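Elbow (pipe fitting)

An elbow is a short bent piece of pipe or tube that lets a run change direction. Plumbers say "ell" or just "el", gardeners tend to say "corner", and the box in my garage says "BENDS, MISC" because that's what I wrote on it years ago. I've been adding to this page for a good while now (last big tidy-up: 8 August 2022), and I still get more mail about elbows than about all the other fittings put together!

Angles and names

The two common ones are the 90, which makes a square corner, and the 45, which makes half of one. You'll also run across the 22½, mostly in drain work, and it's the one I can never find when I want it. Two 45s with a bit of straight pipe between them make a gentler corner than a single 90, and water (and drain snakes) will thank you for it. If you've got the space, do that.

Then there's radius. A short-radius elbow turns tightly and fits behind a cabinet. A long-radius elbow, often called a sweep, takes its time. For waste lines going from vertical to horizontal you usually want the sweep, and your local code may well insist on it.
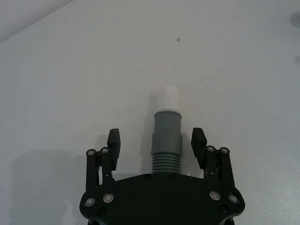
A street elbow has one end sized like a fitting and one end sized like the pipe itself, so it plugs straight into the next fitting with no little stub in between. Handy in tight spots. A reducing elbow changes size as it turns the corner, and a side-outlet elbow has a third opening, which makes it popular with people who build shelves and plant frames out of pipe.

Materials

Copper, brass, steel, cast iron, PVC, ABS, polyethylene, rubber – somebody has made an elbow out of all of them. Rigid plastic ones are usually glued, push-fit or threaded. Rubber ones go over the outside of the pipe and get clamped, and they forgive a lot of bad measuring (ask me how I know). Rubber also soaks up some vibration, so you see it near pumps and on engines, where the bent piece is more likely to be called a molded hose.

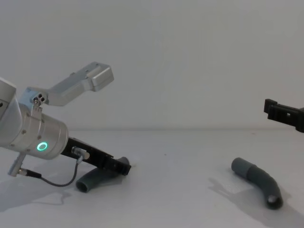

Color is a poor guide to any of this. Gray can be electrical conduit or a water line depending on where you live, and black can be nearly anything. Look for the markings molded into the side. If there aren't any, I wouldn't put it on a pressure line.

Measuring one

People measure the outside of the bend and then wonder why nothing fits. What you want is the size of the opening, and then the center-to-end distance, which runs from the middle of the open end to the point where the two center lines cross. My old Nerier catalog has a lovely drawing of it next to part 2642. The Andent one leaves it out completely and makes you work it out yourself.

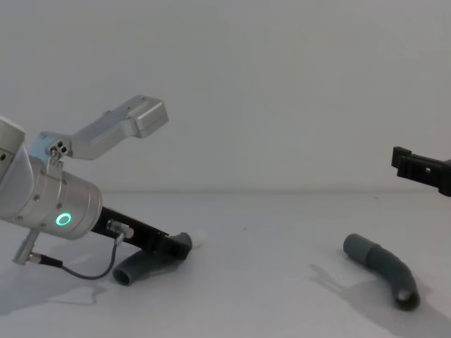
A bent pipe fitting with its open end showing.

Before anything gets glued, dry fit the whole run and draw a pencil line across each joint. Elbows love to twist as they go home, and with the line there you can see it happen and turn the thing back while there's still time.

Storing them

Bends don't stack, they tangle. I used to keep mine in one big tub from Hsueh, and finding a 45 in it meant tipping the lot onto the bench. These days I lay them out on a bare table every September, sort by opening first and angle second, and put them back in shallow trays.
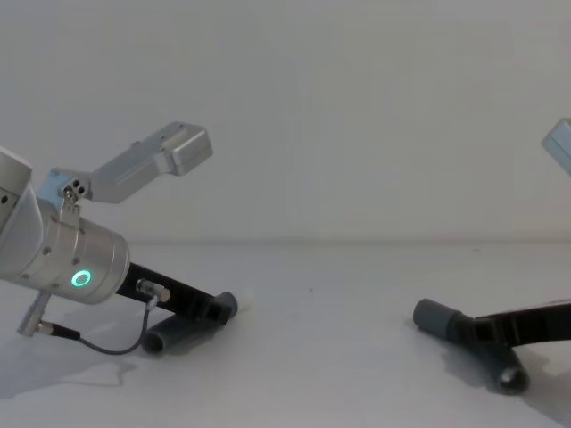
Rubber ones get their own tray, away from sunlight and away from the solvent cans, with nothing heavy on top – a squashed end may never go properly round again. Give the ends a squeeze while you're at it and look for fine cracks on the outside of the curve. Any that crack go in the trash.

See also: Tee; Coupling; Sweep bend; Molded hose; Tranham joint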